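Zotano drops the daily star sign match score, and I'm not sad about it

April 2023

If you've been checking your Zotano app over breakfast and wondering where the little love percentage went, you're not imagining things. It's gone! The new version landed on my phone while I was asleep, and the compatibility score that used to sit beside every sign has been swapped for a written reading, a few paragraphs long, that changes with the new moon and the full moon.

I've been using the thing since it was mostly a moon calendar with a horoscope tacked on, so I have opinions. I'm a Cancer, my partner's an Aquarius, and for as long as I've had the app it has been telling me we're doomed. Our lowest ever score was 39, on our anniversary of all days. I took a screenshot and sent it to him at work and he sent back a thumbs up (very Aquarius).

The notice inside the app is pretty short. It says the daily score was the most complained about feature Zotano has ever had, and that 1357 people filled in the feedback form after the big outage in November, when every couple in the app was shown the same number for a whole weekend. Apparently a fair few of them had rows over it before anyone worked out it was a glitch. I believe it. I know at least one person who went quiet on a very nice Libra because of a bad run of numbers, and she still brings him up when she's had a wine.

So what do you get now? You pick your sun sign and theirs, same as before, and if you know your moon signs you can add those too. Then there's a reading on how the two of you tend to argue, one on money and home, and a longer one on affection, which is where most of us are going to scroll first. Mine said a Cancer wants to be asked how she's feeling and an Aquarius wants to be left alone until he's worked out how he's feeling, and that we'd both do well to put a time on it. Fair enough. I'd rather read that than a number.

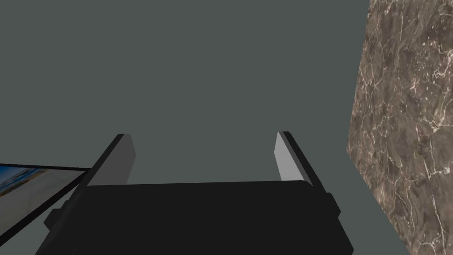

A robotic gripper with light grey pads, in a computer-rendered scene.

The readings are being written by Fallahi, the astrology studio that used to do the back page of the Provo newsletter, if you remember that one. I loved that newsletter. They were always a bit gentler on Scorpios than everyone else, and they never did that thing where Gemini men get blamed for the state of the world. You can tell it's the same team, too – there's a line in the Taurus and Leo reading about who gets the good side of the couch that made me laugh out loud on the tram.

Not everyone's happy. The comments under the notice were already a scrap when I had a look last night. Plenty of people liked the score precisely because it was silly and quick, and a lot of couples had turned it into a bit of a game, with the loser of the day doing the dishes. One lot are asking for it to come back as an optional extra. Another lot have already moved over to Havar, which still gives you a percentage and throws in a colour as well. I tried Havar last year and got brown two weeks running, so I won't be joining them.

My own grumble is that the old scores have disappeared along with the feature. I had 1813 of them saved, going back to before I'd even met my partner, and I'd been meaning to look up what the app reckoned on the day of our first date. The notice says your history can be sent to you by email if you ask for it through the settings page before the end of the month. I've asked. Nothing yet, but I only did it this morning.

The update is free, and the readings for all the sun sign pairings are open to everyone. The moon sign extras are for paying members only, and they've kept the price where it was. If you and your other half are the same sign, there are 2 readings to choose from, one for new couples and one for people who've been together long enough to stop shutting the bathroom door.

Rising signs aren't in there yet. The notice says they're on the way but doesn't say when, so all you Virgo risings will have to be patient a bit longer, and I realise what I'm asking of you there. If you've had your reading already, pop it in the comments. I especially want to hear from any Aries and Capricorn couples, as that's what my mum and dad are and theirs was brutal.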